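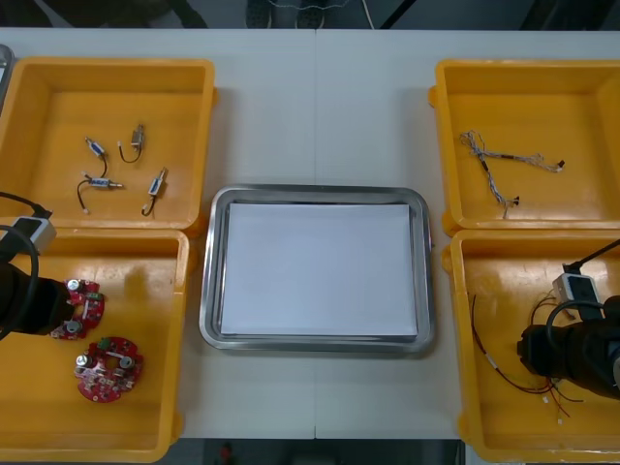

Ticket: left arm data arrives late, episodes rejected at upload (Okosel, Jultport bench)

Last updated: 23/04/2024

Status: open, workaround in use
Reported by: bench operator, Jultport
Assigned to: Stermont support, recording software

Problem

We are collecting examples for the sorting task on Okosel. The two arms pick small parts out of the yellow bins and place them in the metal tray, and the recorder (Ateş) saves the arm positions together with the views from the table and from the wrists. Last week's batch was 360 episodes. The upload check refused 44 of them with the message "stream offset too large, left wrist". The right wrist was never named in a message.

When I play a refused episode, the left gripper closes in the position data, and in the left wrist view it is still open for a short moment. In the accepted episodes I can not see any difference with my eyes. I first believed the operators were moving too fast, but slow episodes are refused also.

What the refused episodes have in common

Most of them begin with a red round board from the lower left bin. The solenoids in the bin behind it give very few refusals. I do not think the part itself matters. To reach the lower bin the left arm must turn its wrist more, and the cable of the module on top of the gripper is pulled into a wider curve.

Tried so far

1. Restarted the recorder before each block of episodes. No change.

2. Changed the USB port of the left wrist module to the other side of the computer. The first block was good, then the message came back after lunch.

3. Lowered the table view to half size, in case the disk was too slow. No change, and I put it back.

4. Exchanged the two wrist cables, left to right. After this the message named the right wrist two times and the left wrist zero times, in a short test. It points to the cable, but the test was too short to be sure.

5. Took a new white sheet for the tray. This was for a different complaint (reflections from the steel in the table view) and it has no effect on the offset. I write it here so that the person who compares the batches will know that the tray bottom is not the same in the older ones.

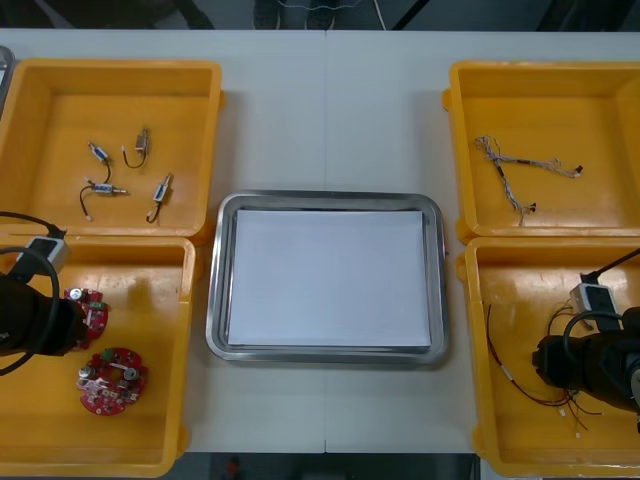 Both grippers at the lower bins: boards on the left, red and black wires on the right.

Reply from support

Thank you for the detailed log. Please send the offset file for one refused and one accepted episode. The check accepts up to 17 ms between position and wrist view. If a refused episode has a value that jumps and stays high, it is normally the connection that dropped and came back. If the value grows slowly, it is the clock, and we must look at our side.

Please do not change the limit in the settings file. The episodes will then pass, but the model will learn that the gripper closes before the board is between the fingers.

Answer from the bench

Files are sent. In the refused one the value jumps to around 800 ms at the first reach into the lower left bin and stays there until the end. The accepted one is flat. I have ordered a longer cable with a locking plug for the left side.

Workaround until the cable is here

- Cables are back in their original places.
- Record the solenoids and the wire harness as usual.
- Boards: the operator watches the offset number on the recorder screen during the first reach. If it jumps, stop, delete the episode, and put the part back in its bin before the next start.
- Do not tape the cable to the arm. We tried it in November on the other bench and the tape came loose in the middle of an episode — we had to throw away the whole block.

Still open

Can the refused episodes be repaired? The jump is one fixed step, so it should be possible to shift the left wrist view by the same amount. I would prefer to keep them, the board grasps are the ones we have least of. Support will check if the lost part in the moment of the jump is short enough. Until there is an answer, please leave the refused folder as it is and do not empty it when the disk is cleaned.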